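Bulura house clearance and sorting - progress note, August
To: Ward Hermans, Fultell fund

Ward, quick one as promised, sorry its late in the month.

Kitchen stage is underway. Cupboards first, then drawers. Everything comes out onto the table, gets sorted, then goes to a tray or bin. Snacks, spoons and jars had all been living together in the same drawers so this is slower than the plan said. Cupboards by the window done. Tall unit not started.

Spend so far: 200 on trays and bins from Van Wijk, out of the 3000. Second 200 set aside for labels and shelf liners, not spent yet. Joltine delivery slipped, new slot is a morning one, they wont say more than that.

Sorting table, part way through - spoons and snack packets still out on the wood.

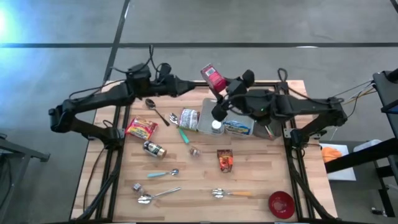
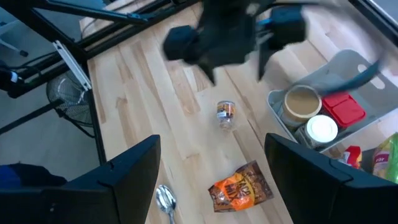

Do the snacks get kept or thrown out?
Sealed and in date goes back in the snack drawer. Anything open or past its date gets binned the same day, and we write it on the sheet so the household can replace it.

Problems - small jars. No good place for them. Tried the low shelf, they get lost behind the bigger containers. Would like to move them up to eye level but that needs up to 2 extra shelves, not in the budget as it stands. Can it come out of the labels money? Need a yes or no before we order.

Also cutlery. Teaspoons and big spoons to be kept seperate, household asked for this.

Next: finish drawers, then tall unit, then under the sink. Labels last. Receipts to follow when I've scanned them - the Van Wijk one is faded but readable.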